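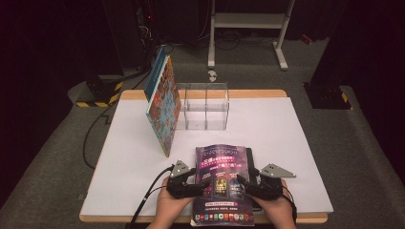
Canceling a magazine subscription that won't die

Posted in Consumer Help – Fri 30 November

paperweight_13
Two years ago I signed up for a puzzle magazine from Bruvetti because the first three issues cost less than a sandwich. I canceled in March through their website and got a cheerful email saying they were sorry to see me go. They have not seen me go. The magazine still comes every month, and now there's a renewal bill for the next year from an outfit called Kirier, which I had never heard of until it wanted my money. I've called twice. The first time I was on hold until my phone died, and the second time a recording told me the office was closed, at eleven in the morning. Do I owe them anything? And do I have to send the issues back? I've been doing the crosswords, which I suspect weakens my case.

sterik_fan
Kirier sounds like a billing company that handles renewals for the publisher. Canceling with one and not the other is a classic. Dig out that email from March, then write (on paper, with a stamp, like your grandparents) to both addresses. Say the date you canceled, include the account number from the mailing label, attach a copy of the email and state that you won't pay for anything sent after that date. Send it certified and keep the receipt.

If you're in the US, you generally don't have to pay for or return things you didn't order. A subscription you once had is a bit murkier, so the proof of cancellation matters more than the crosswords. Also check the card you used for the trial. If auto-renew is on, dispute the charge with the card company as soon as it shows up. They have deadlines and they do mean them.

I did all this with a gardening monthly and it took two letters. I still get their seed catalog, but I've made my peace with that.

moss_and_gravel
just write REFUSED on it and give it back to the mailman. worked for me, mostly

paperweight_13
Found the email, in spam, next to some 300 offers from Bruvetti to come back. Letters go out Monday. I'm keeping the November issue until I get 13 across.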